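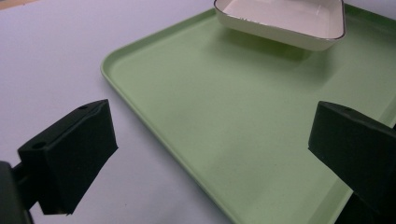 Chapter 2
Planning and Paying for Your First Gripping Station

Buying equipment is one of the best parts of automation work! You get to turn a vague wish ("we'd like help handling dishes") into a list of parts, prices and dates. In this chapter you will build that list from the table up.

Start with the job itself. A plate on a tray looks simple, but it asks a lot of a budget. How wide must the fingers open? Do they need a soft pad? How much table do you need so two hands can work side by side? Write your answers down before you open a single catalog – the Finness and Godo sheets in Appendix A will make far more sense once you have.

Our running case is the Zalemura kitchen project, planned by Nazanin Ghasemi. Her first quote for a pair of hand-held grippers came to $1747, against a limit of $2000. That sounds comfortable until you add cables, stands and spare finger pads, and we'll work through every line of it in Section 2.3. 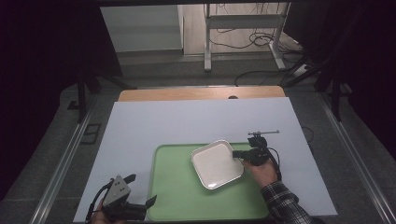 Page last changed: August 19, 2021

2.1 Count the whole workspace

New buyers price the gripper and forget the room. Stands, racks, floor outlets and cable runs all belong in the plan, even the ones you already own, and so does the table. Marloes Declercq, who ran purchasing at Forsyth, kept a 31-line checklist for this, and we love it. It is reprinted at the end of the chapter with space for your own entries. Keep a copy beside you as you read on, and fill in the first column now.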